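Sorting small parts at Enache, with the arm next door

The kitting room at Enache used to have 30 people on the day shift, each filling orange trays by hand from parts bins. Two cells now do the fast-moving orders, and the people who filled those trays have moved to setup, checking and fault clearing.

The cells were supplied by Dronard and run on control software called Vivik. A downward-pointing gripper picks small parts and places them in a divided tray. Cycle time is 54 seconds per tray. The contract target was 55.

Aurelia Radu filled trays for years and now writes placement routines. Her working day starts at a screen. Each new tray layout is built first in Mement, the simulator the plant licensed with the cells, and is released to the floor only after the reach and clearance checks pass. Walls between compartments are the usual trouble. A finger that clears a low divider can strike a high one, and the approach angle then has to be rewritten.

Operators were given paid training time to learn the simulator. The job grade went up one step for those who passed the practical test. Several chose to stay on manual kitting, which still handles short runs and anything flexible, such as gaskets and cable ties.

"I lift less and I read more," Radu says. "My shoulders are better. My eyes are worse."
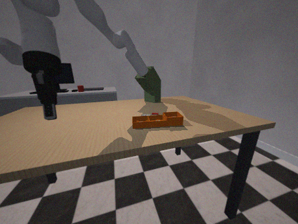

Page last changed: 13th June

The tray modeled in Mement has three compartments, with the right one walled higher than the other two. Small parts lie on the table behind it, close to the back rim, and the fingers have to approach them without touching the tray wall.

Luminița Pîrvu, who plans shifts for the room, reports fewer late finishes and more calls for help in the first hour, when bins are changed over. Her rota now puts a trained operator on each cell for that hour. Breaks are staggered so that a stopped cell is not left waiting. The night shift will get the same arrangement in November, once its operators have finished training.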